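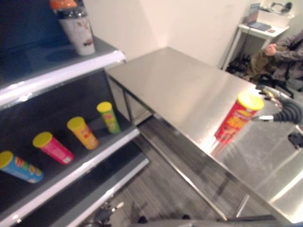 Reviewer 2 wanted to know why anyone needs 300 demonstrations to put a can on a shelf, when a teenager stocking a corner store gets by on one, and that one mostly shouting. Fair. Leave the slide up while they laugh, then go on.

What we claim: a policy trained on shelving cans holds up better if the demonstrations include bad grasps. Say "bad grasps" slowly. Half the room will hear "bad graphs" and agree too quickly.

Point at the can in the gripper. Held by the lid end and tilted, so the wrist has to sort out the angle before it gets near the shelf. The four already on the middle shelf are lying on their sides. Our success criterion says "on the shelf" and is silent on dignity. Somebody will ask. Tell them upright placement is in the Hidach follow-up, assuming Hidach gets paid for.

Method, keep it short. Two operators, 8 weeks, one steel table. Mention that steel is shiny and the depth sensor hates it. Skip the story about the tablecloth.

Baseline is Farkas, clean grasps only. Ours is Sistitz, same network, messier data. Farkas looks lovely until a can starts out crooked, then it closes on air with great confidence. Pause here, people like this part.

Do NOT say "robust." Said it 2 times in one sentence at the December run-through and got a look.

If the video stalls, talk about gripper wear until it doesn't. Questions on force sensing go to the backup slides, after the acknowledgments.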